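Towns should fix what they own

Nuttall replaced 29 office computers in September. Most needed only a new drive or more memory. The council paid for whole machines because its contract with Grokell left no line for repairs. 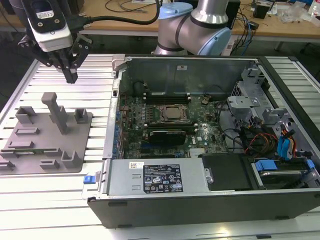
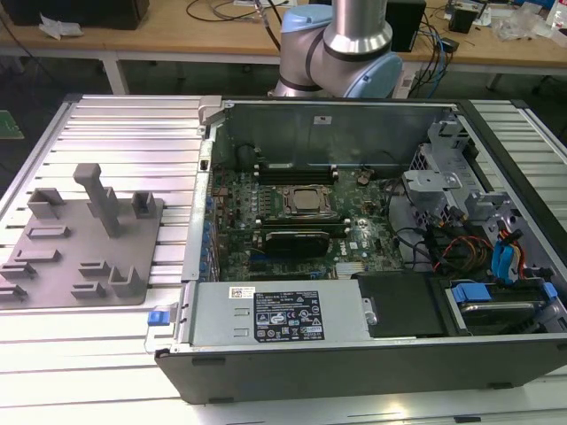 The same rule covers chairs, printers and the library's heating pump. Ulla Saarela asked for a repair budget two years ago and got no answer. I would start with $382 a month and let each department head decide how to spend it.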